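"Um fünf bin ich wach, ob ich will oder nicht"

Schichtarbeit und Schlaf, Teil zwei. Ein Gespräch mit Rongrong Cao aus Ploltstead

Wir treffen uns nach der Frühschicht, Bäckerei am Bahnhof, viel zu laut. Rongrong Cao bestellt Kamillentee. Kaffee gibt es bei ihr nach zwölf nicht mehr, "sonst liege ich bis Mitternacht und rechne". Was sie rechnet? "Wie viele Stunden noch bleiben. Das dümmste was man machen kann."

Elf Jahre Druckerei, Wechselschicht, drei Wochen Rhythmus. Früh, spät, nacht. Die Nachtwoche sei gar nicht das Schlimmste. "Da ist wenigstens alles klar. Schlimm ist der Montag danach. Da weiß der Körper nicht, ob er essen oder schlafen soll."

Geändert hat sie erst etwas, als sie am Steuer eingenickt ist. Parkplatz, Motor schon aus, nichts passiert. Trotzdem. "Ich hab meine Schwester angerufen und geheult." Danach ein Schlaftagebuch, liniertes Heft, 89 Nächte am Stück. Ergebnis ziemlich ernüchternd: im Schnitt 5 Stunden, und die nicht mal am Stück.

Was hat geholfen? Langes Nachdenken. Das Handy liegt jetzt im Flur. Rollo statt Vorhang. Und dann, sie lacht, das Bett selbst. "Ich hab jahrelang tagsüber auf dem Sofa geschlafen, in Jeans, unter irgendeiner Decke. Dann war es halt kein Schlaf sondern eine Pause." Heute bezieht sie vor jeder Nachtwoche frisch. Weiß, immer weiß, bunte Bettwäsche macht sie nervös.

Kostet natürlich. Matratze und Rollo zusammen 1.022 Euro, in Raten. "Mein Mann meinte, dafür fahren andere in den Urlaub. Ich hab gesagt, dann fahr du."

Vom Betrieb kam wenig. Ein Faltblatt mit Tipps, warme Milch und so weiter. Sie habe einmal vorgeschlagen, die Schichten vorwärts rotieren zu lassen, also früh, spät, nacht und nie andersrum. Dauerte bis Juli, dann ging es plötzlich. Seitdem melden sich in ihrer Abteilung weniger Leute krank, sagt sie, Zahlen hat sie keine.

Und Tabletten? Kurze Pause. "Zwei Wochen mal. Ich war morgens wie Watte. Nie wieder." Wer es nehmen muss, solle es nehmen, da will sie niemandem reinreden. Nur eben mit Arzt und nicht aus der Schublade der Kollegin.

Ob sie den Job nochmal machen würde? "Den Job ja. Die Nächte nein." Sie schaut auf die Uhr. Halb drei, sie will sich noch hinlegen, zwanzig Minuten, mit Wecker. Länger geht nicht, sonst ist der Abend hinnüber. 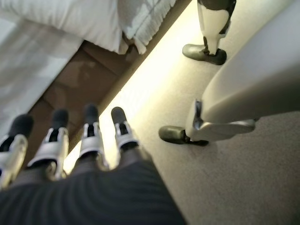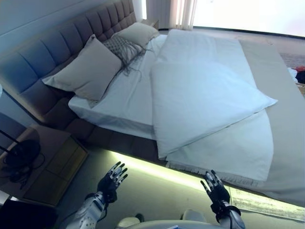
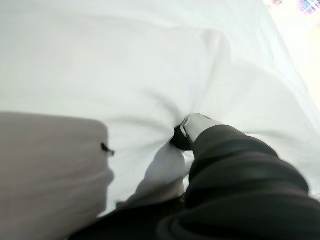
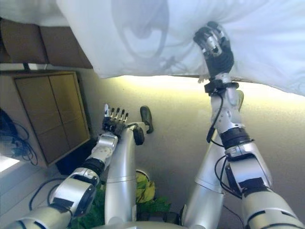 Zweites Bild von oben: Bett mit gepolstertem Kopfteil, drei Kissen, weißes Laken.

Teil drei erscheint nächste Woche, dann mit Peiyu Cao über Nachtdienste im Pflegeheim.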